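News > Press releases > Company

Avlow opens second showroom and planning office in Civunia

CIVUNIA, 10 Jun 2026 – Kitchen and bath supplier Avlow has signed a lease on a second showroom at the Rillis building. It will open to the public in three weeks and create 20 full-time jobs, most of them in design and customer service.

The company has worked from one site since it was founded. Customers from the north side of town often had to wait 28 days for a planning visit. Avlow expects the new office to cut that wait by half.

"People want to sit down with someone and go over a floor plan," said Christos Deligiannis, managing director of Avlow. "We did not have enough desks for that."
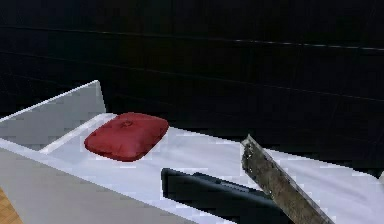 Hours and parking

The showroom will be open Monday through Saturday. Customers may use the 33 parking spaces behind the building – the entrance is on the side street. Planning visits are free and can be booked by phone starting this week.

Fitting work will continue to be handled by Dimitriou, under a contract renewed in April. Orders already placed at the first showroom are not affected, and all warranties stay the same.
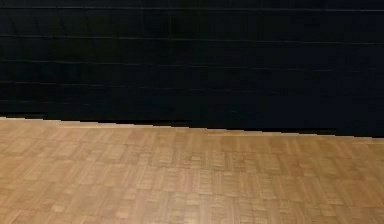 Rendering: dark wall and light brown parquet floor.

Press contact: Avlow Press Office, Civunia | © 2026 Avlow | Back to top

Comments

marta_k: Will the old location keep its Saturday hours?

Glen P.: Good news for the north side. I waited the full month last time.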